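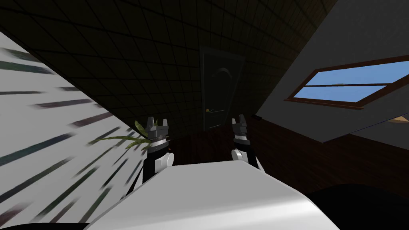
Two arms, no tea breaks

The Plider trial at Ekinci has been running since December, and the night shift has stopped saying good evening to it. Everything it does is rehearsed in simulation first, in a make-believe room with a potted plant and a skylight, which is one more window than the packing hall has.

Songül Değirmenci used to lift trays for a living. She now sits at a desk and watches two grippers reach for things in a room that doesn't exist, then decides whether they may try it on ours. Her back is better. Her eyes, she says, have taken over the complaining.
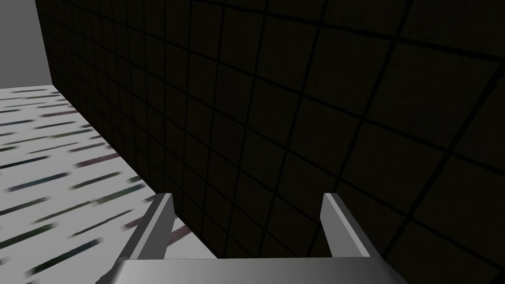 She signs off each routine only after 100 clean runs, and a slip on the last one sends her back to the start. Management had pencilled in an afternoon for this. The first routine took eight days, and the pencil has been put away.

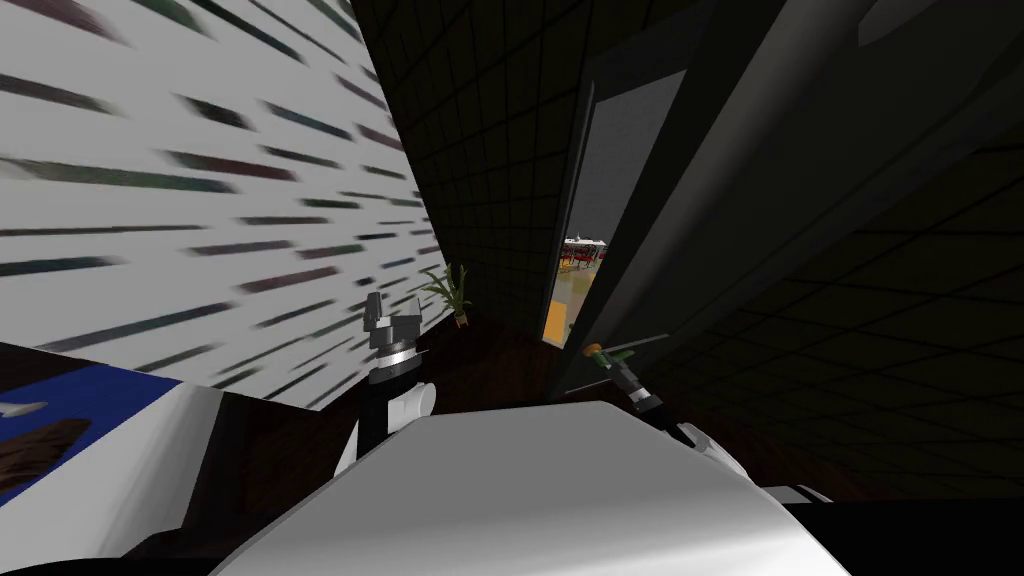

Who does what now

Nobody has lost a job, which we were promised, and nobody has quite the same one, which we weren't. Two packers have moved to the simulation desk on the higher grade. The rest of the line still packs, with extra forms. Jagadeesh Sastry has asked for the new duties in writing and has so far received a diagram with arrows.

There is also the matter of breaks. The arms don't take any, and the old rota was built on everyone stopping together. A new one is due by 28th March.
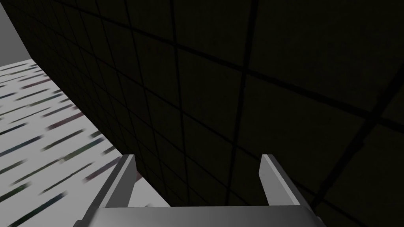 Saadet Saraç would like it known that the desk job is harder than it looks, and that anyone who calls it "playing games" is welcome to sit through a night of it. She also wants a proper chair. The request is with facilities.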